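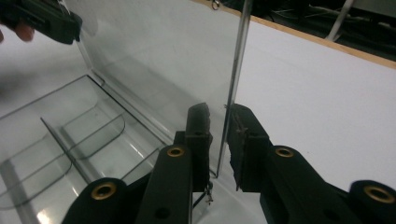
Flallum wrote under my May post that I should quit fussing over linkages and go compare pads, because pads are where a cheap gripper lives or dies. Fair enough! I've been stuck on pads ever since, so thanks (I think).

Category: Grippers & Grabby Things
3 min read

So the question I keep getting is whether the Jotska hand-held gripper is worth $149 when the Marras costs $200. I only have the Jotska here, plus one long afternoon with a Marras to go on, so take this as one person's grumbling. The linkage is great. It closes evenly, it doesn't wobble, and my wrist was fine after 16 tries in a row. The pads are another story -- mine are chewed up along the inside faces, and clear plastic is exactly the kind of thing that makes you care about that. 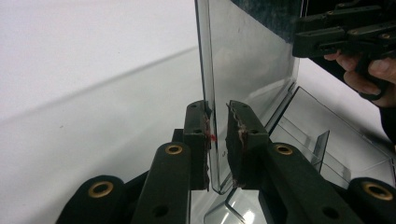
Both jaws on the clear sheet, worn pads and all.

Thin, stiff, see-through stuff is my favorite test now. A foam block forgives everything, but with a clear panel you have to come in straight or one pad lands first and you're shoving when you meant to pinch. It's hard on the camera too, with all that glare and hardly any edge to aim for.
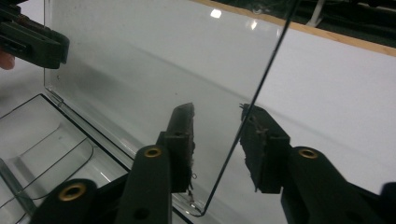 I also want to try it with harder pads, even if they grip a little less. The Marras ones felt firmer to me, and I'd happily trade some squish for pads that keep their shape. Ploltby sells a set of 2 that should bolt right on, and I've got them in my cart. If you've run those on a Jotska, tell me how long they held up before I hit the button!

Contact | © Grabby Things | Back to top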